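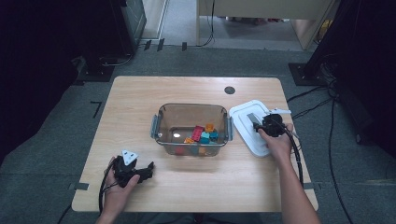

How full should a clip-handle box of toy bricks be?

Fill it to the point where the lid sits flat with no brick touching it, and stop there.

Packing a small box

1. Clear the tabletop and put the lid beside the box.
2. Check each brick for dust in the underside. Wipe with a dry cloth.
3. Lay the largest bricks in first, studs up.
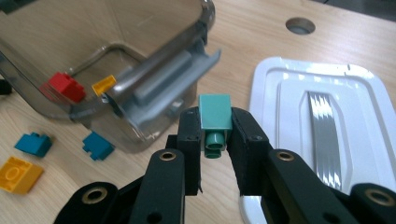 4. Add the small bricks last, in the gaps along the walls.
5. Set the lid on, press the corners, then close both clips.

If a clip needs force, open the box and level the top layer.

Labels: write the set name and brick count on one end. The Pendholm set is 756 bricks and takes 6 boxes. Allow 12 if you sort by color. Spare clips for the Clegg box are sold in pairs.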